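About Us: Come See the Robots

Hi, I'm Nadiia Hordiienko, and I look after visits and open days at Kamcombe. We're a small robotics shop in Brurside, and we teach pairs of robot arms to do ordinary hand work: picking things up, passing them over, putting them in a box. Yuto Furukawa and Wenjie Luo started the company in a rented unit behind a tile warehouse, and we're still in that same unit (with a lot more extension cords).

We never planned to be a place people visit! Then a teacher from Stoststead wrote to us one June and asked if her class could stop by, and we said yes before thinking about where 24 kids were going to stand. They stood in the hallway, mostly, and took turns. They asked better questions than our investors do. One boy wanted to know if the arms get bored, and Wenjie talked with him for so long that the bus driver came in looking for everybody.

So now we have open days, and the snack table is what most people come for. Two arms, a white tabletop, a pile of cookies and other packets. Wrappers are a lot harder than blocks, by the way. They're shiny, they crinkle, and they slide when you pinch them in the wrong spot, so it's a good honest test and visitors get it right away without us giving a speech.
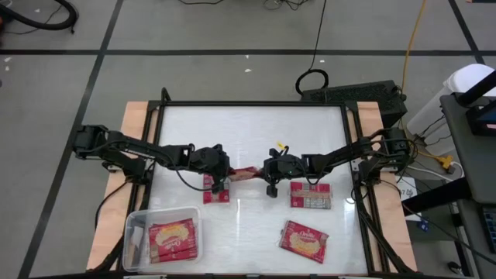 Both arms over the snack table, with a small red-and-white wrapper in the right gripper.

On a usual open day you'll get a short hello from me, then Zixuan Xue runs the demo and takes questions while the arms are going. Please ask them out loud, she likes being interrupted. After that we bring out the practice station, where you can try steering a pair of grippers yourself. My own record is terrible. Ruoxi Song, our software lead, once moved 41 packets in one session and still brings it up at lunch.

We take groups of up to 18 now, so no more hallway. School groups come free, and there's a quieter session in the morning for anyone who'd like less noise and fewer people. The floor has cables on it, so flat shoes are best, and let me know ahead of time if someone in your group uses a wheelchair so I can get the route set up. Parking is on the Gu Street side, past the tile warehouse.

If you want to come, write to me through the contact form and tell me how many you are and how old everyone is. I answer all of those myself, usually the same day.

Page updated December 29, 2020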